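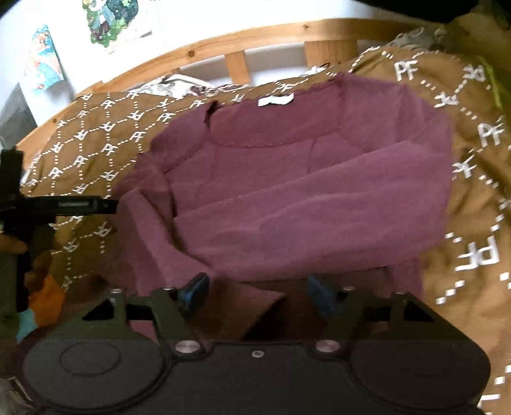
When grandparents go to court

The law on contact between grandparents and grandchildren was written for a smaller problem than the one it now faces

Family judges in Prallbridge heard 581 petitions last year from grandparents seeking time with a grandchild. Most followed the separation of the child's parents. Under present rules, a grandparent must first obtain permission to file, and only then may argue the case itself.

A proposal published on 4 March 2020 would remove that first stage for any grandparent who has cared for the child for at least 100 days. Its author, the family lawyer Aidan Horgan, contends that the permission hearing adds cost and delay while deciding very little. 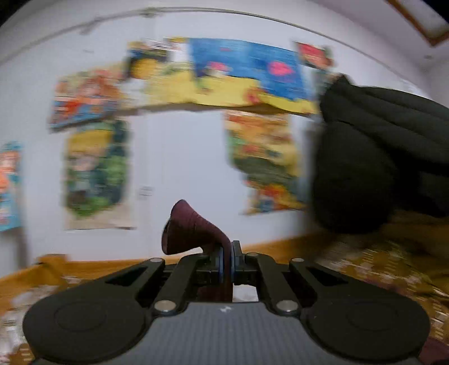

The delay is considerable. In Wislow, the usual wait between filing and a first hearing is six months, a long period in the life of a small child. Families who can afford private mediation often settle sooner. Those who cannot must wait.

Mortimer Ostrowski, a retired judge who sat for many years in Kincaid, urges caution. The permission stage, he argues, protects parents from being drawn into litigation by relatives with whom they have quarreled. A fit parent's decision deserves weight, and a fixed count of days may prove a poor measure of a bond.

Legislators are expected to take up the proposal in August.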